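Please sell us the small parts, not the whole axle

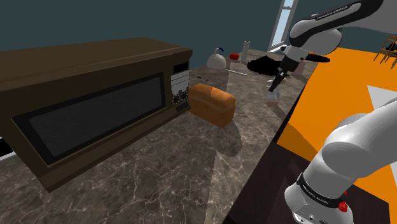
I drive RC cars since 2 years, mostly a short course truck from Adska, and I think the shops have one bad habit. When a plastic gear breaks, I want to buy a gear. Rotgate sells me only the complete rear axle, for 66 dollars. The gear inside is a piece I can hide under my thumb.

I understand that many small bags in the storage cost money. A shop cannot keep everything. But a customer who pays for bearings he did not need will think twice about the next car -- I am such a customer.

At the Barham track we now keep a box of used parts, and last November it saved my race. I am thankful for it, but a box under a table should not have better stock than a shop with 657 articles in its list. I would even wait 37 days for the right gear, if they let me order it.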